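About us

Sulero is a shared workshop in Ellwood. We build, fix and argue about machines, and for most of the past year the machine has been a two-handed robot that is meant to do small jobs at a table. If you have come from a video promising that a home robot will be doing your dishes by Christmas, please lower your hopes before reading on. Ours moves bottles. Some nights it moves them well.

How we got started

The group began with Kieran Furnival and Gareth Tapley, who had both bought kits that did a good deal less than the box said. Kieran's was a vacuum that was supposed to learn his house. It learned the hallway. They put a notice up at the Beleddale library asking if anybody else had a cupboard full of the same sort of thing, and five people turned up to the first meeting. Evie Dawber brought a soldering station and a long list of complaints. Boris Mikuš came over from Gukbridge with a box of motor drivers and has been coming ever since.

We rented the present space in December. It has a sink, decent power and a row of white cabinets that were there when we moved in. We had plans to pull them out, then found that we needed somewhere to put things.

What we do

We don't sell anything. We are not a start-up, and we have turned down the word "lab" twice at general meetings. Members pay dues, the dues pay the rent, and what is left over goes into parts and coffee.

The robot is the main project, and the rules for it are short. It works at ordinary household furniture, with ordinary household objects, and nothing gets glued down, painted with markers or swapped for a foam version to make the job easier. Gareth wrote that rule after watching one too many demonstrations where every object was the same bright cube. We may regret it.

So the work table is a light white folding-style thing on tube legs, the kind people put in a spare room. Tube legs are a pain. They slope, they stick out past the top, and a hand coming in low has to be kept clear of the feet. A heavy bench would solve it in an afternoon, but how many people have a heavy bench in the kitchen?

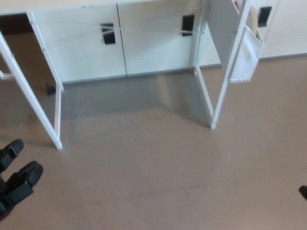
Most of our lost evenings come down to reach. An arm that looks long on paper gets a lot shorter once it has to come around something, and the floor is further away than you think. We spent several weeks believing we had a software fault when the fault was that we had drawn the table in the wrong spot. Evie found it with a tape measure. The tape measure now has its own hook.

Fingers are the other argument. Half of us think a many-fingered hand is a costly way to do what two flat jaws could do for a tenth of the trouble. The other half point out that houses are full of things made for fingers: lids, handles, straps, bags. The question was put to a vote and the vote was tied, so we use the fingers and Boris gets to say "two jaws" whenever something slips. He says it a lot.

What we count as working

This is where we probably sound sour, and we don't mind. A thing that works once is a nice evening. We write it down and we don't put it on the front page. Before anything goes on our list of jobs the robot can do, it has to be tried 500 times, with a person other than the builder setting out the objects. Every miss is logged, including the dull ones. A run with a human nudging the basket halfway through is a miss.

By that measure the list has one job on it. Picking up a bottle from the table and setting it down in a basket passed in the winter, and we were pleased, and then Gunnlaugur Bjarnason shifted the lamp and the numbers sank. We left the job on the list with a note about the lamp. Some members feel the note should be in larger type.
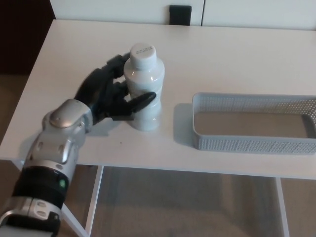 Plain white plastic is harder than it sounds. White bottle, white table, white cabinet doors behind: a person sorts that out without a thought, and our software used to see one large pale nothing. It is better at it these days. We would not say solved, and if you hear anyone in the group say solved, ask to see the log.

The other thing we keep an eye on is money. So far we have spent $4000 of members' funds on the project, not counting what people have brought from home and won't admit the price of. The full list of costs is pinned up inside the door. We would love to see the same list from the companies who tell us a house robot will soon be cheaper than a used car.

Who we are

Kieran looks after the space and the keys. Gareth does most of the arm code. Evie handles wiring and safety, and her word is final on both. Boris works on the hands. Gunnlaugur runs the test nights and keeps the log, and he can't be bribed — we have tried biscuits.

There are 12 paid-up members in all. A few have no interest in robots and come for the drill press, and they are often the most useful people in the room, as they will ask what the thing is for.

Joining and visiting

You don't need a background in electronics. You do need to be fine with slow progress, and with putting tools back. New members come along as guests first, then do a safety session with Evie before they go near anything under power. Kids are welcome with an adult who is paying attention.

If you want to see the robot, come on a test night. Bring an object from your kitchen if you like, as long as it isn't glass and you aren't fond of it. We make no promise that it will be picked up. Parking is behind the building, and the side door sticks, so give it a good shove.

We don't do birthday parties, product launches or panels on the future of work.

Page last updated 1 August 2024.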